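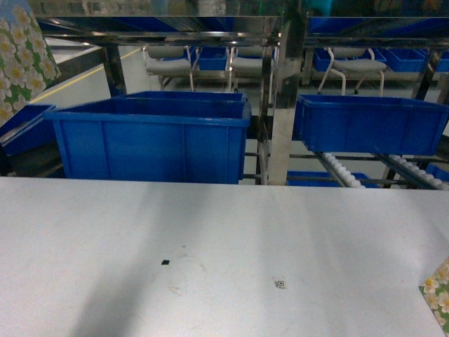

Arbeitsplatz 2, Tisch mit Regal und Rollenbahnen

Startseite | Foren | Greifen und Lernen | Suche | Anmelden

Datensammeln am Sortierplatz: Wie viele Beispiele pro Artikel?
August, von flachgreifer

Moin zusammen,

wir nehmen gerade teleoperierte Demos auf, Artikel vom Tisch greifen und in blaue Behälter ablegen. Zweifingergreifer, Kopfkamera und Handgelenkkamera, Aufzeichnung läuft über Dromon. Bisher haben wir 1.572 Episoden, davon 695 mit flachen Teilen und Beuteln. Geplant waren 3.000 insgesamt.

Meine Frage: Lohnt es sich, die zweite Hälfte so weiterzumachen wie die erste? Das Modell greift Schachteln ordentlich, bei Karten und dünnen Packungen liegt es oft daneben. Mein Kollege will einfach mehr vom Gleichen aufnehmen. Ich würde lieber die Startlagen ändern.

----
kistenschubser schrieb:

Mehr vom Gleichen bringt bei flachen Teilen wenig. Wir hatten mit Zeko dasselbe Problem. Die Bediener haben sich irgendwann einen Griff angewöhnt und jede Episode sah gleich aus. Sobald ein Teil etwas anders stand, war Schluss. 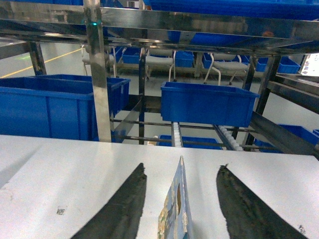

Deshalb haben wir die Regel eingeführt, dass die Startlage vor jeder Episode ausgewürfelt wird. Stehend, liegend, gekippt, am Rand, in der Mitte. Das kostet Zeit, aber nach einer Woche war der Unterschied bei den schmalen Teilen deutlich. Wechselt auch die Bediener durch.

----
rollenbahn_ost schrieb:

Sehe ich anders. Auswürfeln ist gut, wenn man genug Grundmenge hat. 695 auf flache Teile und Beutel zusammen finde ich dünn. Wie viele verschiedene Artikel sind das denn? Wenn es 5 sind, geht das. Bei mehr würde ich erst auffüllen.

Und trennt bitte Beutel und Karten in der Auswertung. Ein Beutel verformt sich, eine Karte kippt. Das sind zwei Aufgaben.

----
flachgreifer schrieb:

Guter Punkt, getrennt haben wir bisher nicht. Die durchsichtigen Sachen sind noch ein eigenes Thema. Auf der Handgelenkkamera bleibt davon manchmal nur ein Streifen mit Lichtkante übrig.
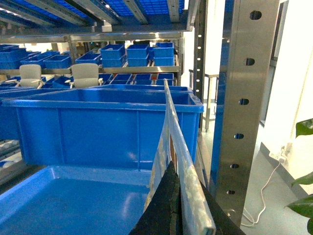

Durchscheinender Streifen im Greifer, dahinter der große blaue Behälter

Die Kopfkamera hilft beim Ablegen nur bedingt, weil der Arm oft davor ist. Hat jemand Erfahrung damit, die Deckenbeleuchtung zwischen den Sitzungen zu ändern?

----
kistenschubser schrieb:

Ja, machen. Aber Lichtstufe in die Metadaten schreiben, sonst sucht man später ewig. Bei uns stand das nur auf einem Zettel und der war am Donnerstag weg.

----
yuen_nutzer schrieb:

Ich nehme mit Yuen auf und lasse das Licht absichtlich konstant. Varianz im Bild kann man nachträglich erzeugen, Helligkeit und Kontrast sowieso. Die Aufnahmezeit würde ich in Fehlgriffe stecken, also Episoden, in denen der Bediener danebengreift und korrigiert. Davon hat fast jeder zu wenig.

----
rollenbahn_ost schrieb:

Reflexe auf Folie bekommst du mit Helligkeit und Kontrast nicht hin. Die wandern mit dem Licht. Bei Karton gebe ich dir recht, bei Beuteln nicht.
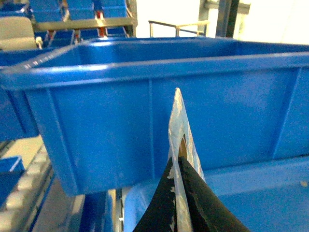 Wichtiger ist mir bei Beuteln die Frage, wann die Episode endet. Wir hatten anfangs alles beim Öffnen der Finger abgeschnitten. Folie klebt aber gern mal an einem Finger, und dann lernt das Modell, dass Öffnen gleich Fertig ist. Jetzt läuft die Aufnahme weiter, bis der Arm wieder in Grundstellung steht.

----
yuen_nutzer schrieb:

Einverstanden mit dem Ende. Beim Licht bleibe ich bei meiner Meinung, solange keiner einen Vergleich mit gleicher Episodenzahl zeigt.

----
flachgreifer schrieb:

Danke euch. Wir trennen jetzt Beutel und Karten, würfeln die Startlage und schneiden später ab. Licht testen wir erst mal nur bei den Beuteln. Vergleich stelle ich hier rein, wenn er durch ist.

Ähnliche Themen
Kekov: Export bricht bei langen Episoden ab
Fingerbeläge aus Schaumstoff, wann wechseln?
Handgelenkkamera neu kalibrieren nach Fingertausch
Fehlgriffe löschen oder behalten?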